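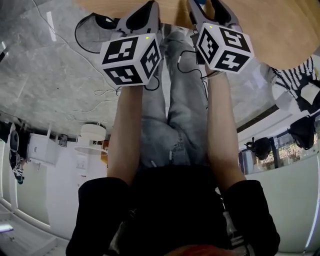 Ticket 594 – Tollia hand gripper pair, left hand drops out of tracking
Status: open, waiting on customer
Last updated: January 2019

Customer wrote:

Hello all, and thank you for the quick answer on the wrist straps before the holidays, they have made a real difference. I'm afraid I am back with something more stubborn. We have had the Tollia pair on trial since December and on the whole we are very happy with it. The grippers are comfortable, the jaws close nicely, and people who have never held one get the hang of it in a few minutes. The trouble is the left hand. Every so often Vidusik loses the left cube for a moment, and when it finds it again the recorded hand has jumped a few centimetres sideways. The right one never does it, or at least I have never caught it. Both green lights stay on the whole time, so I don't think it is power, but I am not an expert and would love to be told otherwise.

I have gone back through the recordings we made for our first trial, some 300 of them, and the jump turns up mostly when the hands are close together over the table. I have attached the log from the worst one. The first jump is at frame 737. Do let me know if you need the video as well, it is rather a big file.

Support replied:

Thank you for such a clear report, and for looking through all those recordings – that must have been a long afternoon! You are right about the lights. They tell you the gripper has power and nothing more, so a steady green light can sit quite happily on top of a tracking problem.

Could we ask you to try the following, in this order, and to make a short recording after each one so we can compare?

1. Wipe all the marker faces on the left cube with a dry cloth. Please don't use screen cleaner, it dulls the black print.
2. Check that the cube is fully seated on the gripper body. Hold the body still and try to twist the cube gently. There should be no play at all.
3. Swap the two cubes over, and in Vidusik choose Hands, then Exchange. If the jump moves to the right hand, the cube is at fault. If it stays on the left, we will look at the body and the cable.
4. Run the calibration again with the hands held apart, then once more with them nearly touching.

Customer wrote:

Steps 1 and 2 done. The cube was clean enough already, but there was a tiny bit of play in it, less than a millimetre I should say. I pushed it down until it clicked and the next few recordings were fine, and I was about to write you a very cheerful message when it jumped again. I then swapped the cubes, and the jump followed the cube to the right hand. I haven't got to step 4 yet.

Support replied:

Lovely, well, not lovely for you, but very useful for us. Please leave step 4 for now. Tirnton will send you a replacement cube from the newer Begović moulding, which has a deeper clip, and there is nothing to pay during the trial period. Once it is on, calibrate and set the smoothing in Vidusik back to 100, as your log shows it had been turned down. Keep the old cube in its bag, we would like it back with the return label.

I will hold the ticket open until you have had a few days with the new one.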